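Shop notebook, handset line
20 April 2020
Entry by S. Hollis, corrections in the margin by whoever feels like it

Started late. Prondeo call ran over, mostly on the subject of whether we can call it "the Marty cell" in the paperwork. We can. Nobody at Votside asked Marty the robot how it feels about being a cell.

Where we are: 374 usable demonstrations for the desk phone task as of Friday night. Target from Prondeo is 425 before they'll train on it. They said the same thing in March with a smaller number, so I have written this one down and circled it.

The task again for anyone reading cold. Returned phones come to the refurb bench, get picked up, turned keypad up, set down square for the tester. Dagmar Tóth did this for years with her hands and never once described it as a task. Now it has a task sheet, two pages, and she is listed on it as "domain expert." She has asked whether that comes with money. I have passed the question to Liliana, who has passed it back.

Things learned about the phones:

Two-handed approach from both sides is still the best one. Coming in from above the keypad slides off the plastic, and you end up chasing the thing to the back of the table. Dagmar's rule is low and slow, tips just wide of the body, then close both together. Neville closes the right first every time. His demos are fine one by one, but put next to hers they look like a different job, and Prondeo's note last week was a polite way of saying the model is learning two accents.

Corded models are slower than cordless and we have more of them. Cord goes away from the operator before the start of each take. I wrote this on the sheet in March. I am writing it here too.

Finger pads: checked after lunch. The ribs hold plastic well enough when clean and hardly at all with Dumon cleaner residue on them, so wipe with a damp cloth only. Whoever has been using the Dumon, please stop. It smells nice, I know.

Marker faces: keep thumbs, tape and sticky notes off them. Lost most of a morning to a sticky note.

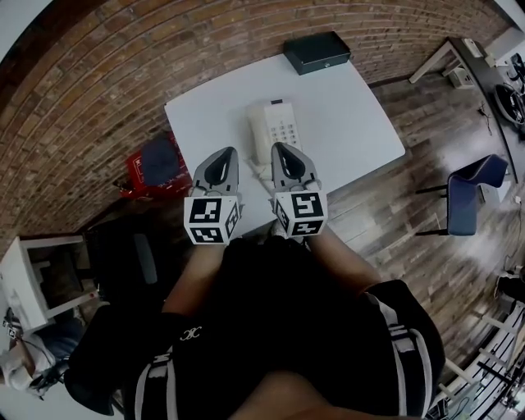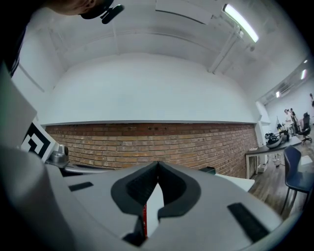

First: both grippers at the desk phone. Second: one gripper close up, fingers and pads.

People side, which I said I would keep notes on and mostly haven't.

Sandra Sedgwick came down from the front office to ask how many bench jobs this takes away. Fair question, and I gave her the answer I was given: none this year. She wrote it down with the words "this year" underlined, which I thought was good reading. What I can say from the floor is that the work has changed shape already, before the robot has lifted a single phone for us. Dagmar used to put 46 phones through on a decent shift. Now she does the same pickup over and over, with a pause between takes, and at the end of it the refurb pile is exactly as tall as it was in the morning. She says it is like being paid to rehearse. She also says her shoulders are worse, and that one I take seriously. The grippers put the weight further out than your own hands do. Have moved to shorter sets with a swap at the end of each, starting tomorrow, and the target can cope.

Neville likes it better than the bench and has said so at some volume. He has opinions about robots now. He has started explaining the coordinate frames to the delivery driver.

Something I keep noticing: the two of them talk about how they do things. Before, you learned the bench by standing next to Dagmar and being sighed at. This morning she stopped Neville halfway through a set and told him why she doesn't squeeze - she feels for the edge of the base first and lets that do the lifting. I have worked across from her a long time and had never heard it. It went on the task sheet, with her name next to it. I would like it to stay there when the sheet goes to Prondeo, and have told Liliana as much.

To do
Ask Prondeo if Neville's early sets can be kept as a separate batch. He will sulk if they are dropped.
Spare finger pads, 2 sets.
Get an actual answer on Dagmar's grade. In writing.
Lighter mount for the grippers? Liliana to ask what exists.
Cordless phones tomorrow, first thing. Batteries out beforehand.

D.T. in margin: I do not sigh.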